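Zamley rink league – Tuesday game thread

talhat_15
Anyone else there Tuesday? Jorker blew a 2 goal lead in the third AGAIN. Chacko stood on his head for two periods, then they just quit skating. No forecheck, nothing.

hina_s
Didn't quit. Short bench. Weerasinghe went off with the knee and they were rolling four D the whole third.

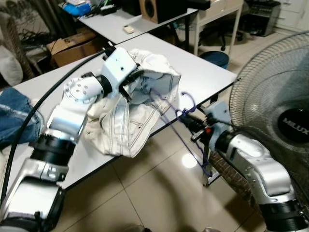 And the tying goal was offside by a mile, linesman was lookng at the bench.

talhat_15
Offside? No way. Puck was in first. I was right on the blue line.

humaira.j
Agree with Talha, onside. But that OT penalty was soft – guy fell over his own stick. Decent crowd though, around 300. October games usually get maybe half that.

hina_s
ok we'll never agree on the offside. Pull Chacko next game? He's faced a ton of rubber.

talhat_15
Are you serious. Best goalie in the leauge. Fix the power play first.

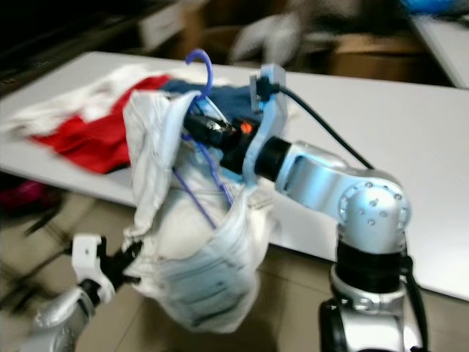 puckhead100
Missed the end, was stuck at work. Does Jorker still get a point for losing in OT?

humaira.j
They get one, Proltine gets two. So still third, a point up on Shaikh.

hina_s
For now. Shaikh has a game in hand.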